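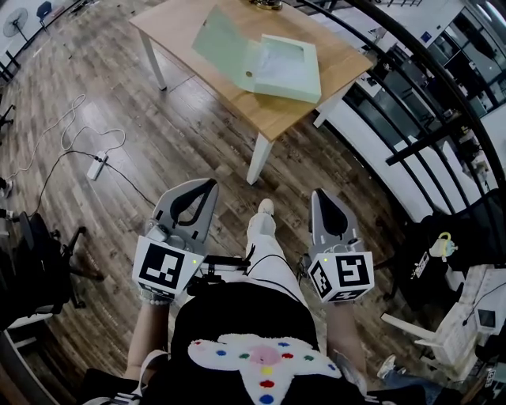 Page last changed: August

Does tidying your desk make you cleverer?

You have probably been told that a tidy desk means a tidy mind. It sounds right. But who checked?

To test it fairly, you would need lots of children, the same sums, and two sorts of desk. Then you would compare the marks. Asking one boy who got seven out of ten won't do. He might just be good at sums, or have had a better breakfast.

A poster from a shop called Trurken says 74 per cent of pupils "feel smarter" with a storage box. Feel smarter! Did they get more answers right? The poster doesn't say. It doesn't say how many pupils were asked either, and Trurken sells boxes.

What a box can do is keep paper flat and in one place. You can see that for yourself with any box that has a lid. 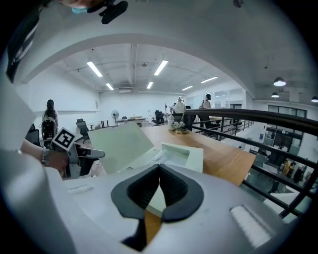 Try it yourself

Do six sums at a messy desk and six at a clear one. Ask a friend to time you. Swap the order the next day, in case you were only warming up.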